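Bimanual sorting task for the student club – tray order, and who gives way?

Terkden Forum > Student Projects > Manipulation
Replies: 6 | Shares: 3

plisau_lab
Hello all. I help with the robotics club at my school and we prepare for the Nudis student challenge in December. The task is simple to explain: small toy pieces lie on the table and two arms must put them in a tray with compartments. Each team has 200 seconds. We have 2 arms on one rail and the tray stands on the left side.

My problem is the division of work. The students wrote the first plan so that each arm takes the piece which is nearest to it. Now the right arm gets nearly all the work, as the open pieces are on its side, and the left arm mostly waits by the tray. When the right arm comes to drop something, the two of them want the same space.
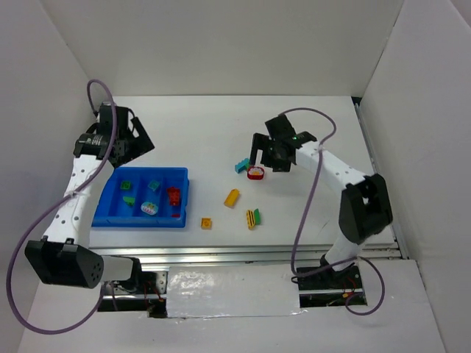

I proposed to the students that the left arm should only correct pieces inside the tray, for example turn a brick that lies badly. Half of the group likes this and half thinks it is a waste of a good arm. What did other clubs do?

gearbox_aunt
We had the same discussion for a whole semester. Move the tray to the middle, if the rules permit it. Then both arms have a similar way to go and the nearest-piece rule becomes quite fair.

plisau_lab
The rules fix the tray on the left, sorry, I should have written this. Only the pieces can be in different places.

oddparity
Then I would do a handover. Right arm picks, brings the piece to a fixed point between the two, left arm takes it and places it. The right arm never enters the tray area, so you don't need any waiting logic there.

tiny_torque
I don't agree with oddparity. A handover is two grasps for each piece, and with toy bricks the second grasp is where you lose it. Our club at Rinaldi tried this for 36 runs and the students became very frustrated. A lock on the tray area is boring but it works: one arm inside, the other one waits outside. Also, which pieces do you use? Rectangular bricks are kind to a parallel gripper, round things are not.

plisau_lab
Mostly blocks and bricks in different colors, and then a few difficult ones. The white oval one with the colorful print is the students' favorite enemy. The gripper must come exactly over the middle of it or it slides out to the side.

Thank you for the lock idea. The students wrote a list on Sunday evening and I copy it here with small corrections:

1. Mark the tray area in software as a zone for one arm only. The arm that wants to enter asks first, and if the answer is no, it holds its position over the open table.

2. Choose the next piece by free space and not by distance. A yellow brick lying alone is easy. Two pieces close together are hard, so they come later, when there is more room for the fingers.
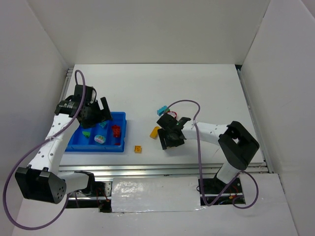

3. Check the purple cables before every run. They must have enough loop for the full reach, and no loop may hang where the other arm has to pass.

4. Write down each failed grasp with the piece and the angle of the gripper. Do not change the code after a single failure.

oddparity
Good list. I still think the handover is faster if you practice it, but I accept that 36 bad runs is an argument.

Comments (3)

slowservo: Point 4 should be printed and hung in every club room. Ours changes three things at once and then we don't know which one helped.

gearbox_aunt: For the oval piece, try closing the fingers at half speed. For us this made more difference than the angle.

mmk_build: Does the right arm go back to a home position after each drop, or directly to the next piece? We lost a lot of seconds with homing.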